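Datasets > Household Text > Clurkon Recipe Cards

# Clurkon Recipe Cards

Last updated: Monday, April 13, 2020

Clurkon is a set of 764 handwritten recipe cards, typed up as plain text. Most come from kitchens in Orkilmont. Meifang Pan did the typing and Njoroge Biwott checked it against the cards.

## Contents

- `cards.csv` — one row per card
- `units.csv` — old measures and their modern equivalents
- `notes.txt` — remarks on hard-to-read cards

Each row has a title, an ingredient list, the method and a course label. Spelling follows the card, so "flower" for "flour" stays as written.
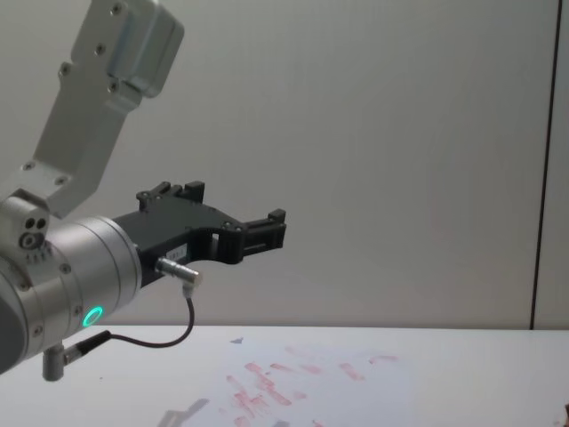
Oven temperatures are in Fahrenheit. Where a card says only "hot oven," the temperature field is blank and the wording is kept in the method.

## Known problems

17 cards have no title. They are listed as `untitled` with the card number. A few pickle recipes give no jar size, and three cards are missing their second side.

Don't use the canning cards as safety advice — the times are old and were not tested.

## License

Free to use with credit to the Clurkon project. Send corrections to Digby Cartwright with the card number in the subject line.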